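Arari Shared Workshop
Evening course: Build a Hand-Held Gripper
Handout 4: Fingers, contact strips and first grip tests
August 2018

What you should have by now

From Handout 3 you should have a finished handle, the trigger linkage, and both jaw carriers moving evenly when you squeeze. If one side leads the other, fix that first. The usual cause is a linkage screw done up too tight. Back it off a quarter turn and try again.

Members working at home can follow the same steps. You need the Vinden parts bag, a small hex key, a sharp knife and a flat table.

Rib fingers

Each finger is printed in flexible filament as a long triangle with slats across it. When something presses on the inner face, the slats let that face give way in the middle while the tip curls in. The finger wraps a little around whatever it is holding, and no motor or sensor is needed for that.

Print the fingers lying on their side. Printed standing up, they split between layers, usually at the slat nearest the tip. Use the slow profile on the Brendura printer and dry the filament beforehand. The two fingers must come from the same print job. Fingers from different spools often differ in stiffness, and the softer one then does most of the bending.

Any color will do. Clean the strings from between the slats with the knife, cutting away from the inner face. 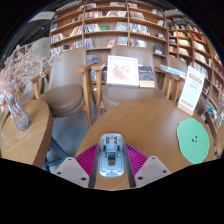 Contact strips go on the inner face of each finger, and they do most of the work on smooth objects. Bare flexible filament feels grippy to the hand but can slide on hard plastic once there is dust on it. A computer mouse is a good thing to practice on, being smooth, rounded at the edges and light. Held upright between the two dark gray strips, with a magenta finger on each side, it has only its rounded sides to be gripped by. Cut the strips a little long, stick them down from the base toward the tip, and trim the end last. Leave the outer slats bare.

Side plates

The plates carry the fingers and take the load. Put all the screws in loosely, close the jaws until the tips meet, and then tighten, starting with the large one at the inner corner. If you tighten as you go, the tips will end up offset and you will have to start over. A gap near the base of the fingers is normal.

First grip tests

Work over a table, not over the floor. Use the mouse or something of similar size and do the following.

Close the jaws slowly until both strips touch. The object should not turn as the second strip makes contact.

Lift it clear of the table and hold for 17 seconds. Watch for creep toward the tips.

Tilt the tool to each side and repeat.

Write down the result for every lift, including the drops. Note where on the object you gripped it.

If the object creeps, wipe the strips with a damp cloth and let them dry before changing anything else. If it turns, check that the plates sit level with each other.

Wear

The pair of fingers on the Cruickshank bench was fitted in May and has done about 1,000 cycles. One slat has whitened at the root. Look for the same mark on yours and replace both fingers when you see it.

For next time

Bring your test notes and 2 objects from home that you expect to be hard to hold. Nothing made of glass, please. Handout 5 covers the trigger return spring.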